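Small Parts, Long Lives: How Toy Figures Are Scanned for the Archive

A molded serpent small enough to sit in the palm can carry more surface than a shoebox. Spines, folds and undercuts all have to be recorded if the figure is to be kept as a digital copy, and most of the work goes into areas a buyer would never look at.

The Dotusora collection holds 197 toy figures, most of them sea monsters, dragons and snakes sold in capsules and cereal boxes. Its cataloger, Hongmei Hao, began scanning them in March.
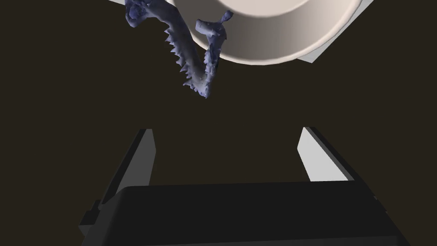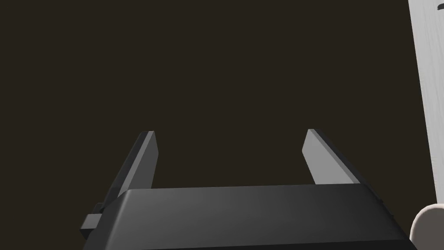

Computer renderings from one simulated setting; the serpent-like figure is in the first.

Each figure is cleaned with a soft brush and weighed before scanning. Glossy plastic is dusted with a removable matte powder, which keeps the scanner's light from bouncing away at odd angles. Soft vinyl is left bare. The powder lodges in its seams and is hard to lift out again, and old vinyl tends to be sticky in any case.

The figure then goes on a turntable and is scanned in 2 passes, one upright and one on its side. The passes are aligned by software using points common to both. Long, thin shapes align poorly. A tail that sags a little between passes will show up in the merged file as a double skin, and the second pass has to be repeated with the tail supported on foam.

"People expect the teeth to be the problem," Hao says. "The belly is the problem. It's smooth, it has no landmarks, and the software slides it wherever it likes."

Every merged file is stored at two densities. The full mesh is kept for measurement and is not edited after alignment. A reduced mesh is made for the online catalog, where visitors turn the figures on screen. Reduction replaces many small triangles with fewer large ones, so curved surfaces turn faceted and shallow grooves close up. Hao sets the reduction by eye for each figure and stops when the maker's mark can no longer be read.

Marks matter because the capsule makers rarely kept records. Penner and Wotari both sold a coiled sea snake from what looks like the same mold. Overlaying the full scans showed that the Wotari snake is slightly smaller in every direction, which fits a mold taken from a finished toy: plastic shrinks as it cools, and a copy of a copy shrinks again. The paint had pointed the other way.

Color is recorded separately. The scanner's own color capture shifts under warm light, so each figure is also photographed beside a gray card at 300 dots per inch. Fading is noted by hand.

Repairs are left in place. One Gatach dragon has a wing glued on backward, and the scan keeps it that way, with a line in the catalog entry giving the correct angle. Figures with loose parts are scanned in pieces and stored under a single number.

The remaining work is the boxed material, including paper inserts and capsule shells. Clear shells cannot be scanned without powder, and their printed labels cannot be powdered. Hao measures those with calipers.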